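Galería: ensayos comparativos de pinzas manuales

El área de manipulación de Husanmont presenta en esta página una selección del material reunido durante la comparación de dos pinzas de mano, Hikis y Aasen, destinadas al registro de tareas domésticas. La campaña se desarrolló en abril, en viviendas habitadas y con el mobiliario habitual de cada una. La coordinación correspondió a Analyn Manalo.

Se completaron 521 intentos de agarre, de los cuales 112 se dedicaron a prendas y paños. El resto se repartió entre envases, utensilios de cocina y objetos pequeños de escritorio. Las dos pinzas se evaluaron con el mismo protocolo y con los mismos operadores.

Textiles sobre superficie blanda

El paño plegado es el objeto que más diferencias ha puesto de manifiesto entre ambos modelos. Sobre una superficie rígida, el operador puede apoyar las puntas y cerrar; sobre una cama, el tejido inferior cede y acompaña el movimiento de los dedos — circunstancia que obliga a controlar la altura de aproximación.

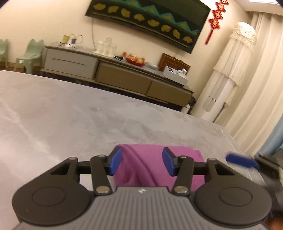 El protocolo fija tres fases para esta prueba: aproximación con los dedos abiertos, cierre y elevación. Un intento se considera válido cuando el paño se mantiene sujeto hasta el final de la elevación sin arrastrar la ropa de cama. Los agarres en los que se pinza también el tejido inferior se anotan por separado, pues interesan para el ajuste de la fuerza de cierre.

Los operadores señalaron que la pinza Aasen exige menos esfuerzo en sesiones largas. La Hikis, por su parte, ofreció un cierre más gradual, apreciado en los tejidos finos. El equipo no ha establecido todavía una preferencia entre las dos y mantiene ambas en uso.

Tratamiento de los registros

Las secuencias se revisan y etiquetan con la herramienta interna Vuvilen. Cada registro conserva el modelo de pinza, el tipo de objeto y la superficie de apoyo. Las consultas sobre el protocolo o sobre el acceso al material completo se atienden los miércoles, previa solicitud a la coordinación.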